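Stories > Workshop > Interviews

We use cookies to remember your settings. By staying on this site you agree to our cookie policy.

Looking after a two-armed cell at Clillside

I asked Daichi Shibata what he does first when he gets in, and he laughed. "Fingers," he said. "I wipe the fingers, then I have my coffee." He looks after the two-arm cell at Clillside, the one that handles seed packets, and he's been at it since September.

Seed packets sound easy, I told him. He gave me a look! "They're flat, they're shiny, they slide. A box is a vacation."

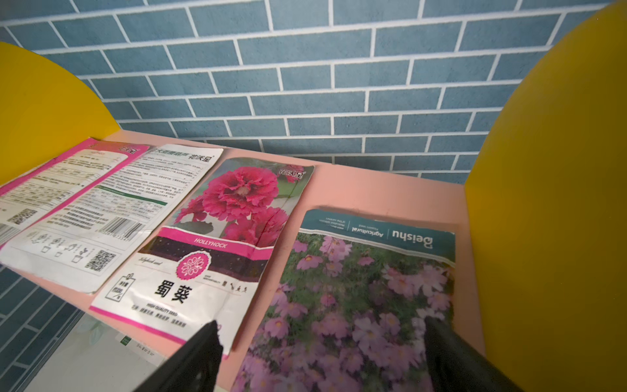
By Bjarnason, workshop writer

The wrist cameras are what he fusses over most. Knock one a tiny bit and the arm thinks the hollyhocks are somewhere they aren't, so he checks both against the fixed camera before any run. "I used to skip it when I was in a hurry," he said. "Then I spent a whole afternoon blaming the software – it was a screw."

Screws come up a lot with Daichi. The arms sit on plates on an aluminum rail, and he goes over those plates every 200 runs (the log was at 2,040 when I visited, and he's very proud of that log).

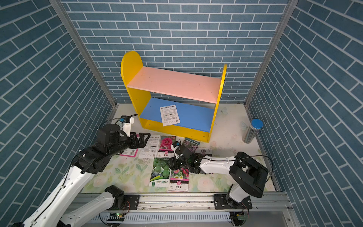 "Cables, though, cables are my real job," he went on. He leaves enough slack for the wrist to turn all the way, then drives each arm slowly through its reach and watches the loop the whole time. If it tugs even once, he stops and ties it again. He swapped one out at run 731 and still talks about it like a bad tooth.

I wondered if he ever gets bored. "With two of them? One's always a little off," he said, and went to find his hex keys.

Recent stories
Keeping the Tonel feeder quiet
A morning with the Cemus repair bench
Spare parts: what we keep on the shelf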